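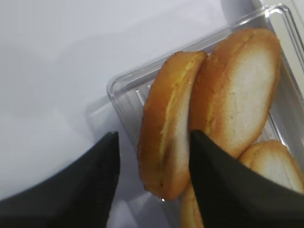
4. Setting up for a live set

Read section 3 first if the Fontes mixer is still in its transit case.

4.1 Connecting the stage box

1. Switch the mixer off and turn the main fader fully down.
2. Run the multicore from the stage box to the socket marked STAGE. Push until it clicks.
3. Plug vocal microphones into channels 1 to 4 and guitar amp microphones into 5 to 8.
4. Connect the bass DI to channel 9. Press PAD if the bass has an active preamp.
5. Switch on the mixer, then the power amps.

Caution: always switch the power amps on last and off first. A thump through the speakers can damage the drivers.

4.2 Setting levels

1. Ask the drummer to play alone, at gig volume.
2. Raise the gain on each drum channel until the amber light flickers. If the red light shows, back off.
3. Repeat for bass, guitars and vocals, in that order.
4. Bring up the main fader slowly with the full band playing.

Note: loud bands tend to play louder still once the room fills — leave some headroom on the guitars.

4.3 Saving the set

Hold STORE for two seconds and choose a slot. The mixer holds up to 133 scenes. If the display shows E827, the memory card is locked. Slide the tab back and try again.

For monitor mixes, go to section 5.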